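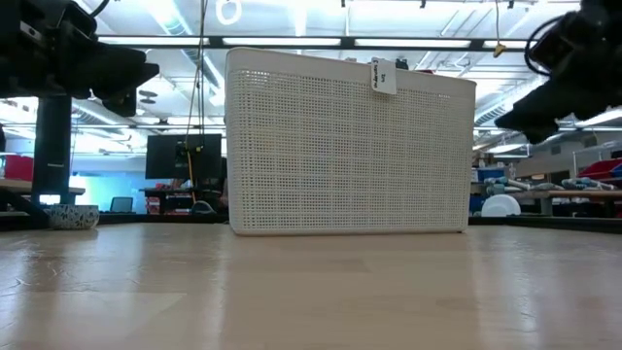 I wrote this card on 2021-08-16, right after our open day at Vaneck, so forgive the mood – I'm still buzzing! The set is called Xia and holds laundry handling by a two-arm robot. Between visitors the white basket got parked on its long edge, paper tag over the rim, one gripper on either side of it. Haiyan Ye ran the demo and I mostly answered questions.

## What's inside

- 491 episodes, 78 of them recorded with visitors watching
- 2 arms, joint positions plus video
- task labels typed in by Surachet Luangrath (blame me for the typos, I merged them)

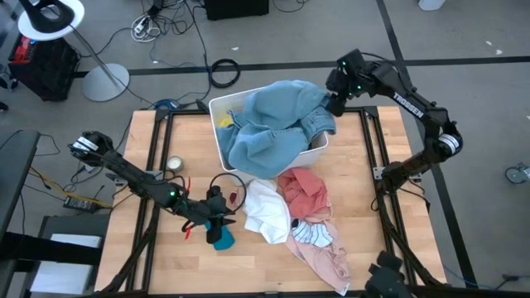
Clothes were what people wanted to talk about, and everyone had a favorite to root for. Mine is denim – heavy, stiff, a real pain to grasp. The light blue jeans hanging over the basket rim got a lot more attention than the shirts lying in front of it, and I can't blame anybody!

## Known gaps

Episodes can start with the basket in different spots, so please check the first few seconds before you trim. Depth isn't included yet. We plan to add it in March, after the Gisisholm visit.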